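Packing cubes or one big roll for a two-week train trip?

Gistside Community Help › Travel › Packing
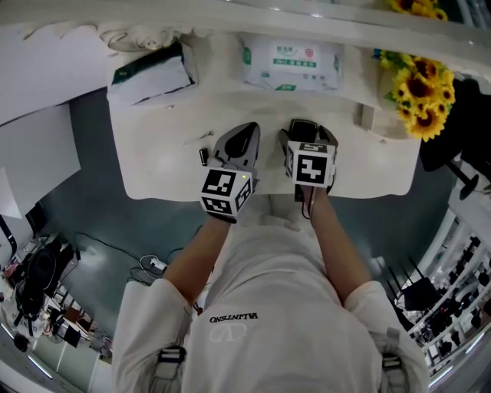
White tee, grey straps, both hands busy over the table.

Ivar Nyberg
Posted Jun 14, 2025

Hi all! In August I'm doing two weeks by train with one backpack and I can't wait — first long trip in years. I've got T-shirts, two pairs of pants, a rain jacket and sandals. Do I buy packing cubes or roll everything and stuff it in? My bag opens only at the top, if that matters.

Elsa Sæther
1,538 posts

Cubes, cubes, cubes! With a top-loader you'll love them, because you can pull out one cube and leave the rest alone. I use a small one for socks and underwear, a medium for shirts, and the jacket goes loose on top. Roll the shirts inside the cube (best of both!). Wear your heaviest shoes on travel days. And pack it all once a week early, then walk to the store and back with it on — you'll find out fast which sweater stays home.

Darren Bunting
49 posts

plastic grocery bags. free

Gøran Tangen
113 posts

Elsa's right, but please leave one cube empty for laundry! I did Haugen to Bretell with clean and dirty all mixed together and ended up rewashing everything. Also a little bar of soap is great, sink washing takes five minutes. Have a wonderful trip!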